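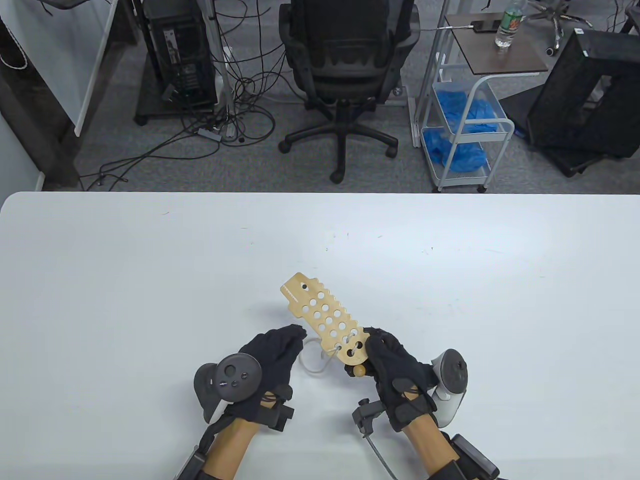 Wooden lacing board, with the tick marks along one edge.

I've been going through the craft box again, and the lacing board is the piece I like best. It's light wood with a scalloped edge and rows of round holes, all much the same size.
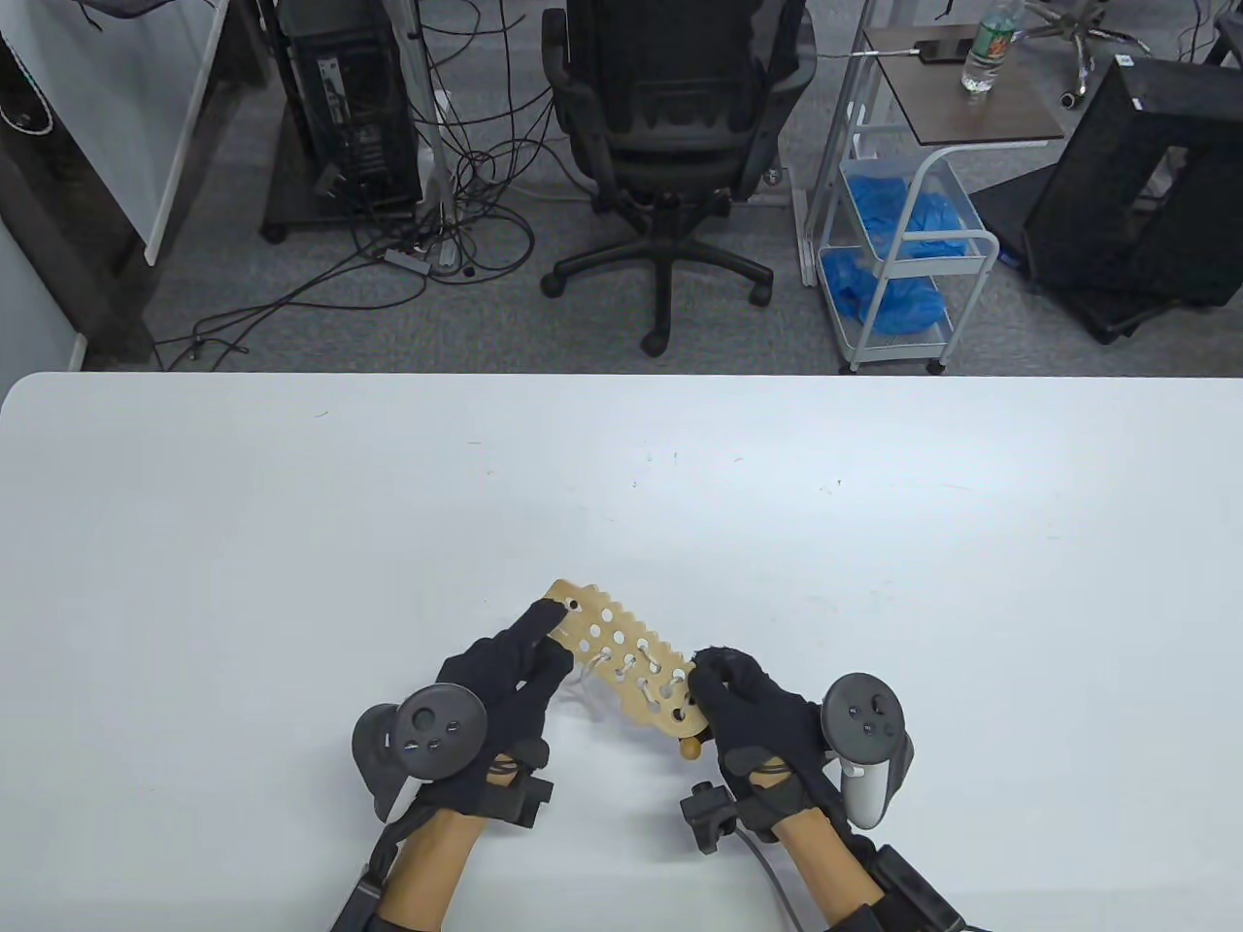 White string through a few of the holes.

I don't follow a pattern. I go in one hole, out the next and leave the loops slack until the row is finished. Corina Chiriac lent me a Pendley pattern book in December with up to 100 designs in it. I've tried 3.
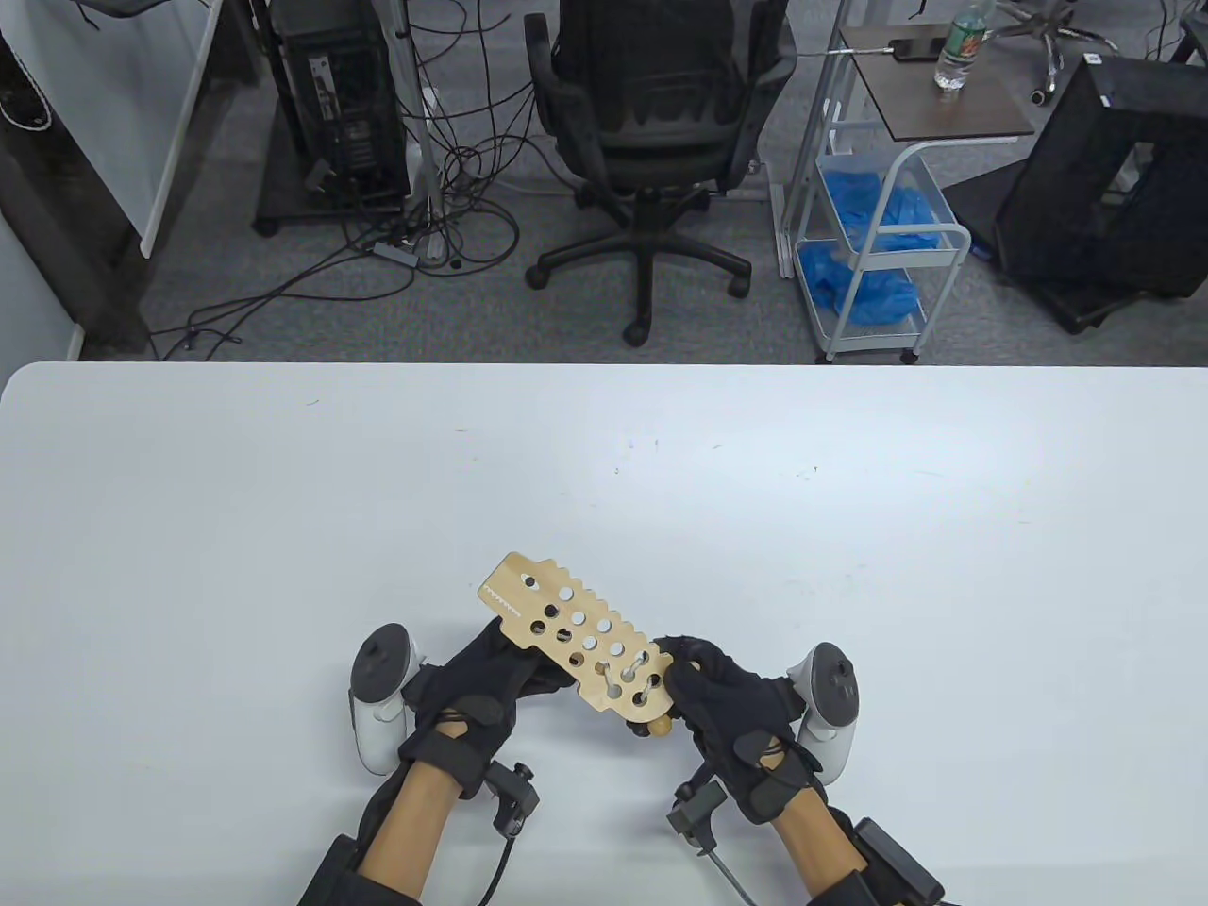 Last updated: December, 6:15 pm

I do my lacing at the white table. It's a plain colour, so the string ends are easy to find if I drop one.

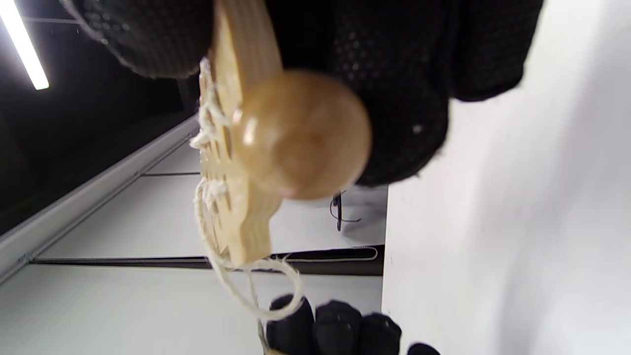 Craft Box Notes, No. 6

The cotton has gone fuzzy where it's wound along the edge. The round knob is still glossy. I'll get new string from Grolholm next time I'm in town.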